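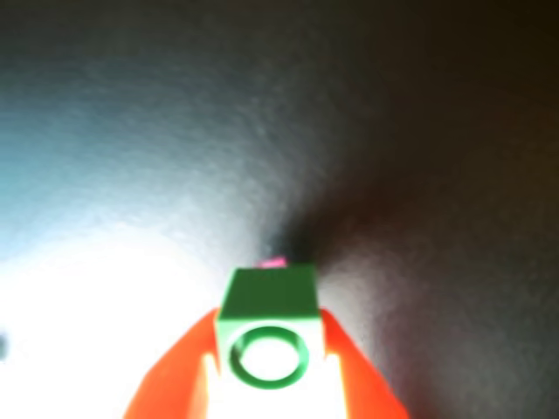

Stolier is looking for participants for a study of how people play simple board games with blocks on a tabletop. The study covers games for two players on a three-by-three board. Pieces are cubes small enough to be held between two fingers. The mark on an O piece is molded as a raised ring on one face, as on the green cube, so that it can be told apart by touch as well as by sight. X pieces are made the same way with a raised cross. We want to know whether raised marks change how players pick up, turn and set down a piece.

Study title: Raised Marks on Game Pieces
Contact: Imke Reuter, Pliton study desk
Location: Stolier, Cositz building, second floor
Sessions: June and after, by appointment

What participants do

Each participant attends 2 sessions of 115 minutes, breaks included. In the first session you play tic-tac-toe against another participant, with marked cubes and then with plain cubes. In the second session you set up given board positions from a printed card and clear them again. Players stay seated throughout. All pieces are handled one at a time.

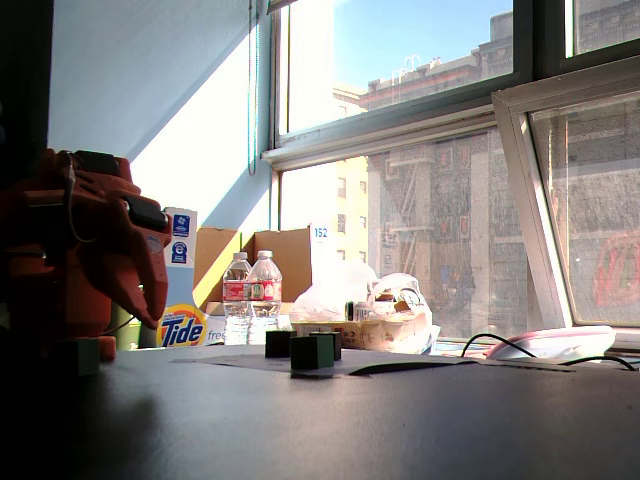
Between games the cubes are returned to a starting area on the table and turned so that the mark faces up. This step is timed. Participants are asked to work at their normal speed and not to practice at home with similar pieces.

Who can take part

Adults with normal or corrected eyesight who can sit at a table for the length of a session. Left-handed players are especially welcome. Skill at board games is not required. People who took part in the Weidemann trial of card holders are not eligible.
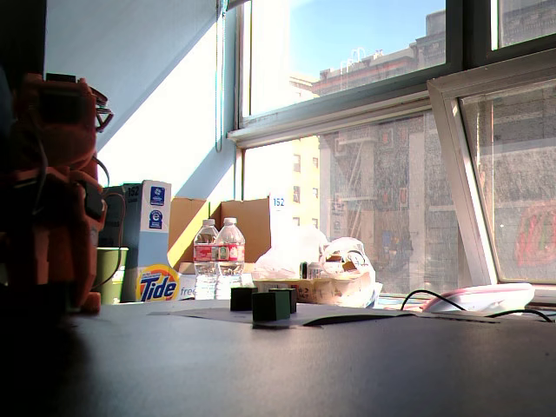 Daylight is part of the test conditions, and sessions are therefore held only while the sun is up. Please state in your message which hours suit you. Participants who wear tinted lenses should bring a clear pair if they have one.

Payment

Payment is made after the second session, by bank transfer. Travel within the city is refunded against a receipt. A participant who withdraws after the first session is paid for that session.
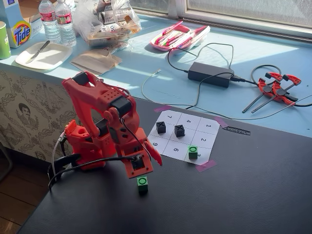

Do the numbers on the board squares affect the game?
The numbers are used only to call out positions when a layout is set up from a card. Normal tic-tac-toe rules apply during play.

How to apply

Write to Imke Reuter with your name, age, preferred hand and available hours. Put "Raised Marks" in the subject line. Applications close 30 Jun 2023. Questions about payment go to Celeste Fonseca at the same desk.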